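Reading the Front of a Cabinet: A Door Layout Study for the Power Lab
Project report, Ingegerd Kvam and Séverine Chevalier
22 Mar 2018

1. What we set out to do

Our project was supposed to be a motor starter. Then the motor failed to arrive, and our supervisor suggested we study the outside of electrical cabinets instead, as nobody fails a course waiting for a door. We were skeptical. Six weeks later we have strong views on label plates.

The question we settled on was simple: how much can a person learn from the front of a control cabinet without opening it, and how fast? We looked at the gray pair in the power lab and asked 12 first-year students to do a few small tasks in front of them. None of the tasks involved live parts. Most of them involved standing still and pointing, which first-years are good at.

2. Background

Lamps, meters and buttons are put on the door so that people can keep the door shut. Our course notes repeat this on nearly every page. Red and green are the colors everybody thinks they understand. Ask a room of students whether a red lamp means "stopped," "fault" or "power is on" and you get all three answers, delivered with equal confidence. Séverine gave a fourth answer, which we have left out at her request.

The meaning depends on the panel and its drawing. We had the drawing for our pair, in the Jedness binder, after a search that used up one whole lab session. It had been filed under P, for "panel."

3. The doors

The left door is the one that tells you about the supply. Three round lamps run along the top in amber, green and red, with a digital meter below them. During our visit all three lamps were lit and the meter's three lines read 225.8, 225.8 and 225.6. We were pleased at how closely they agreed and wrote that down twice. Lower on the same door is a rotary selector switch with a white lever handle, and near the bottom is the warning sign, in Chinese and English. The English says DANGEROUS ELECTRIC. We have both started saying this at home about the toaster.
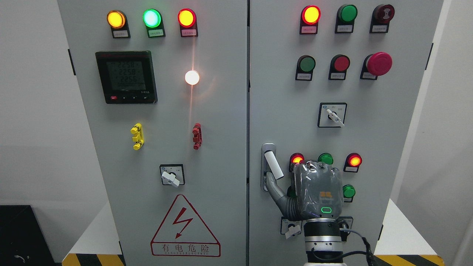
The right door is where you do things. It has its own lamps, then a green pushbutton, a red pushbutton and a large red mushroom-head emergency stop. In our trials every student found the emergency stop at once, which is comforting. Finding the ordinary red button took longer, mainly from fear of touching the other one.

4. Trials

Each student got 10 seconds to look at both doors, then turned around and answered questions on a sheet. We asked what was lit, where the meter was, which door had the emergency stop and what they would read first if something smelled wrong. One student wrote "the exit sign." We gave partial credit.

Almost everyone remembered the emergency stop and the warning triangle. Only a few could say which lamps on the right door were lit. Hardly anyone mentioned the label plates. The print on them is tiny, and from where we made people stand it might as well have been decoration.

5. What we would change

Bigger labels come first. Ingegerd mocked up a set on the Brosix label printer and taped them to a sheet of cardboard cut to the size of the doors. The same students did better with the cardboard, though they had also seen the layout once already, and we should have used a fresh group. We know. Our supervisor knows too, and wrote it in the margin with two underlines.

We would also tape a one-page lamp key to the wall nearby, and move the binder out of P.

6. Still to do

The lamp key is drafted and waits for a signature. The cardboard doors are behind the coat rack in room 561, and whoever takes over the project is welcome to them. The motor is now expected after the end of term.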